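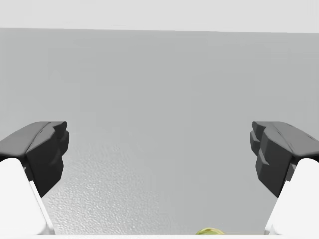
I put off buying a simulation licence for far too long, and our first arm budget suffered for it (my fault, I'd spent everything on hardware!). These days I sell the Wimgate Starter Bundle and I tell everyone to sort the software before they order so much as a bolt. You can try a finger design, decide you hate it, and swap it before you've paid for machining. Look at the stepped notches on the inner faces of those dark fingertips – that's the sort of detail I'd want to argue over on screen first, with the gripper wide open and a good view down between the pads.

What you get in the bundle:
Wimgate simulation seat, 40 weeks
2 gripper models, ready to load
8 hours of planning help with me or Nuno Torres

Price and delivery
We quote per site, and a seat can be moved to another machine whenever you like. The Strand arm is extra and lead times on it are long at the moment, so do ask before you promise your boss a date. Spare fingertips come in packs of 8, and I'd put one pack in the first year's budget.

Already own an arm? Lovely, just take the seat on its own. Drop Golnar Zarei a line with your payload and reach and she'll send a quote.

Ermelinda Gouveia, Wimgate
Page updated 28/08/2021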